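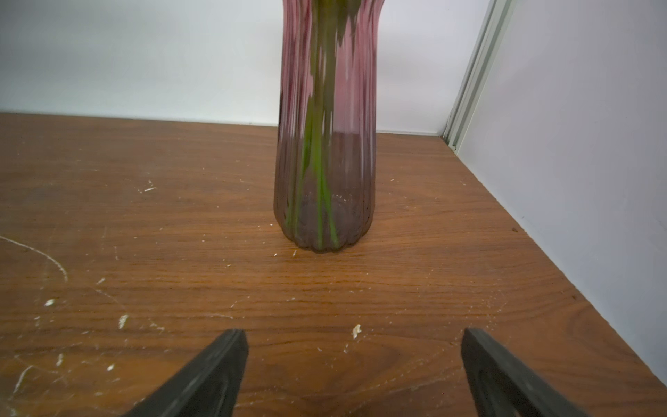 Dulance Tabletop Arm: Interim Progress Report
Submitted to the Kuusisto Fund for Shared Workshops
Prepared by Kerttu Väisänen, project lead, Nusitz Community Workshop
Reporting period: March through July

Summary

The Dulance project was awarded a small equipment grant to build a low-cost robot arm in the Nusitz shared workshop and to teach it to arrange artificial flowers in a vase. The arm is assembled and running, and the enclosed work area is in regular use. Work has moved from construction to recorded practice sessions. The project is within budget. One milestone, the first full arrangement completed without an operator, has been moved to the next period.

Construction

The enclosure was built first. It uses aluminum framing rails with smooth panels fitted between them, and it was sized to pass through the workshop's rear door so that it can be stored when the floor is needed for classes. Lighting comes from overhead, which gave more even results than the side lamps in the original plan.

The arm itself took longer. The first wrist bracket cracked under load in April and was redrawn with a thicker rib. The second version has been in service since then without trouble. The black two-finger gripper went through several changes of finger shape. Early fingers had square ends that pushed stems away before closing on them; the current ones taper toward the tip and can be brought down close to the table. A small camera at the wrist gives the operator and the software a view past the fingers to the work.

Cable routing remains the weakest part of the build. The cable beside the wrist needs enough slack for a full turn, and with that much slack it can swing into the camera's view. A clip has been designed and will be printed in the coming weeks.

Task Development

Artificial flowers were chosen because they can be handled many times and do not need water near the electronics. The current set includes roses and tulips. The two kinds behave differently in the gripper. A tulip offers a long, bare length of stem below its leaf, while a rose carries toothed leaves along the stem that can catch on a finger or hide the place where it should close.

The ribbed glass vase was a deliberate choice and has proved demanding. Stems seen through the fluted sides look bent or split, and the software at first misjudged where they were. We now rely on the position of the vase's opening as measured at the start of each run -- the view through the glass is no longer used to guide placement.

Sessions are also run in a more crowded garden setting, with a blossoming artificial tree, a canvas glove and a hand trowel close to the vase. In this setting the gripper must take hold of a rose stem with leaves and pink blossoms directly behind it. Progress here has been slower than on the plain table, and most of the remaining errors occur at the moment of choosing which stem to follow.

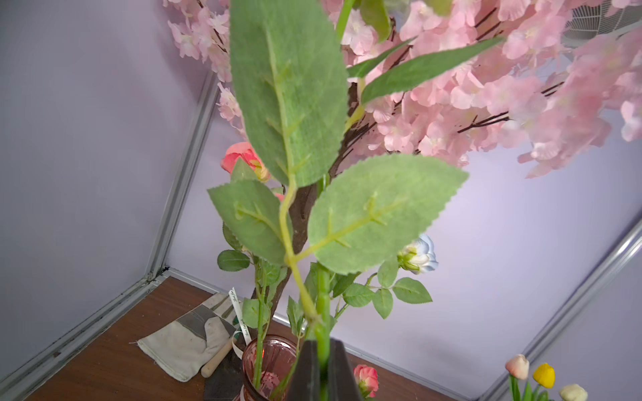 Practice Sessions and Results

The project has recorded 697 practice runs to date. Of these, 133 were set aside on review, most often for a camera dropout or an operator restart. The rest are stored on the workshop's server with a short written note for each session.

Under operator control, picking up a single tulip is now routine. Picking a rose out of a bundle is less dependable. When stems lie side by side on the table, a finger coming down between them tends to shift the neighbor as well. 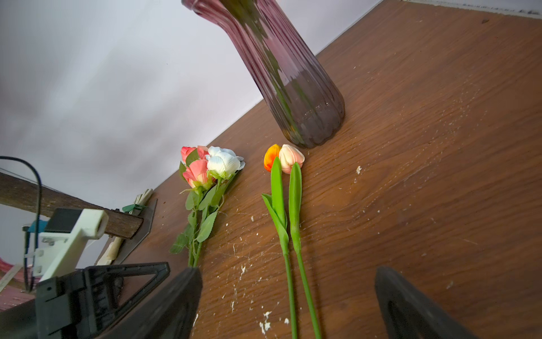
Operators have been asked to approach from the cut end of the stem and to close slowly. Sixteen members have completed the operator introduction, and the evening slots are fully booked through the end of the period.

Budget

Spending to date is $1,234, chiefly for motors, framing rails and the wrist camera. The motor controller was bought from Brilavow after the first supplier withdrew its quote. No change to the grant total is requested.

Work Planned for the Next Period

Fit the cable clip and replace the worn finger pads.
Resume automatic runs with one tulip, then add a single rose.
Refinish the tabletop, which has picked up scratches and pale chips.
Publish the bracket and finger drawings on the Nusitz website.

We ask the Fund to approve moving the unassisted arrangement milestone to October. Session notes and receipts are available on request from Kerttu Väisänen at the workshop office.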